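Veltonden Public Library - Friends Group
Regular meeting, Wednesday, April 25, 2018
Lower level meeting room

Called to order at 6:30 p.m. Nine members present. Minutes of the last meeting were approved with one correction (the Nolell branch closes at 5 on Saturdays, not 6).

Book sale
The spring sale brought in $1683 after expenses. Paperbacks did well. The cookbooks did not, and there are 18 boxes left over. Motion to offer them to the Nolell branch first and recycle what they do not want. Seconded and carried.

Roof and carpet
The library reports that the leak over the periodicals shelf has been patched. Carpet in that corner still smells and will be pulled up. The group was asked for help with the cost. Tabled until there is a written quote.

Local history room
Scanning of the Chuensuk family letters is close to done. There are roughly 2000 pages. The index is behind - two people have been typing it and their spellings of street names do not match. They will use the old county map as the standard.

Summer reading
Kickoff will be on the lawn, or in the children's room if it rains. Prizes are the same as last year. The Clevulitz Bakery will give cookies again. Drinks will be set out on the counter by the front doors, with cups, and a sign asking people not to carry them into the stacks. 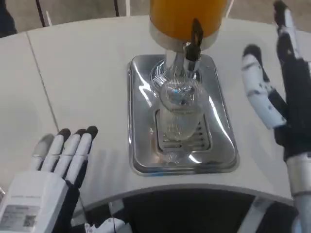 Drink dispenser and cup on the counter.

New business
Request for a second book drop on the parking lot side. Sent to the library board. Fall sale stays in October, date to be set once the room calendar is out.

Adjourned at 7:50 p.m.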